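Detecting Containment for a Two-Arm Sorting Task
Project report, Ununholm Technical Institute, Robotics Laboratory
Prepared by Khairul Raju

1. Background

The Eder bench is a two-arm manipulation station used for final-year projects. Its existing control software, Llorente, handles motion planning, gripper commands and logging. At the start of this project Llorente kept a list of objects on the table with a position for each, and held no information about how one object related to another. A bottle standing on the table and a bottle inside a cup were recorded in the same way.

The purpose of the project was to add a containment check to the perception stage, so that the planner would know which objects were already in a cup and would choose its next action accordingly. The module is called Ralano and runs as a separate process.

2. Method

Ralano receives an outline for each object from the existing detector. Cups are treated as a special class and are given a rim ellipse in addition to the outline. An object is marked as contained when enough of its outline lies within the rim ellipse or directly above it. The threshold was set by hand during the first month and later tuned on labelled images.

A total of 2,918 images were labelled for the project. Of these, 1,734 were used for tuning and 772 were held back for testing. The remainder were set aside after the table lighting was changed in May.

The layouts use two paper cups and a few small items. The hardest cases are those where both cups are occupied to different depths, as the tall item rises past the rim and the low item is mostly hidden by the cup wall.
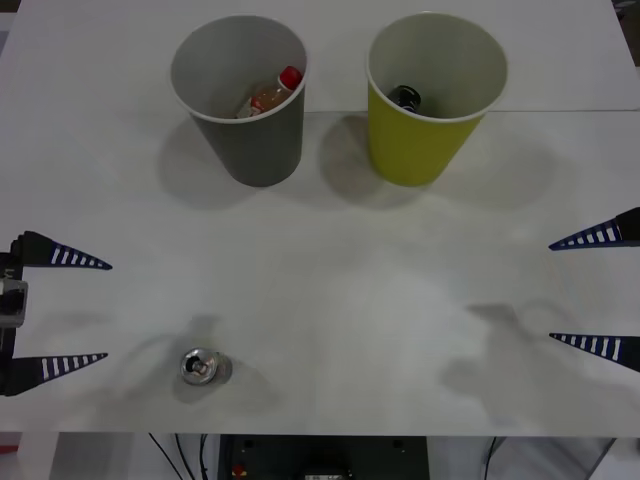

Rocío Prieto objected at the interim review that a rim ellipse says nothing about depth, and that a can lying behind a cup could pass the same test as a bottle leaning inside it. She asked for a second condition before the module was connected to the planner. The objection was accepted. Ralano now also compares the lowest visible point of the object with the near edge of the rim, and returns "unknown" when the two conditions disagree.

3. Integration with the planner

Llorente polls Ralano before each pick. Objects marked as contained are removed from the list of pick targets, and the remaining objects are assigned to the left or right arm by distance. If the answer is "unknown", both arms withdraw to their waiting positions and a new image is requested. After 3 requests without a firm answer the run is stopped and a message is written to the log.

Most of the programming time went into the waiting positions. In the first version the fingers remained above the table and their shadows upset the outlines of pale objects. The positions were moved outwards, although the fingers still enter the camera view at both sides. A fixed mask now covers these regions before detection.

4. Limitations

The module assumes upright cups. A cup that has been knocked over has no usable rim ellipse and is passed to the planner as an ordinary object. Dark items at the bottom of a cup remain difficult, and the detector at times returns no outline for them at all, in which case Ralano has nothing to assess.

5. Further work

The mask should be calculated from the joint angles of each arm, so that the waiting positions can be changed without editing the settings file. A second camera has been requested for the bench. The source code and the labelled images are stored in the laboratory archive under the project name.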